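Home | Forums | Cellar & Winemaking | Search

Stuck ferment at 2 Brix, Lorkach block Tannat
17 replies

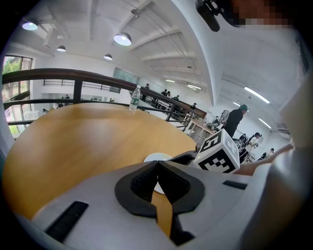

carboy_karl
Fruit came from the Lorkach block, picked late. Pitched at 26 Brix, normal drop for nine days, then flat at 2 Brix since. Must temp is 64 F. Pressed off skins already. I have a fresh pack of Brendolent yeast and want to restart. Do I need to pull the free SO2 down first? It reads 38 ppm.

ridgeline_ck
38 free is high for a restart. What is the pH? At 3.4 that will hurt a new culture, at 3.9 much less. Warm it to 72 before you do anything else.

carboy_karl
pH 3.71. Added sulfite at the crusher and again at press.

pumpover
The second addition is your problem. I would not warm it. Rack, splash once, build a starter with juice and water, and step it up by doubling volumes.

ridgeline_ck
Disagree on skipping the heat. 64 is low for a tired culture at high alcohol. Splashing pressed wine with sugar left invites VA.

pumpover
One splash racking is not going to give you VA. Bacteria at 72 might.

Carla Khalaf
We had the same thing at Saltonura in March on a 55 gallon lot. Yeast hulls first, wait two days, rack, then the starter. Keep the starter within 10 degrees of the wine when you combine. Went dry in three weeks. Check malic before you start.

carboy_karl
Malic is still there. Hulls go in tonight. Will hold at 68 and post numbers.

Like (2) | Share | Reply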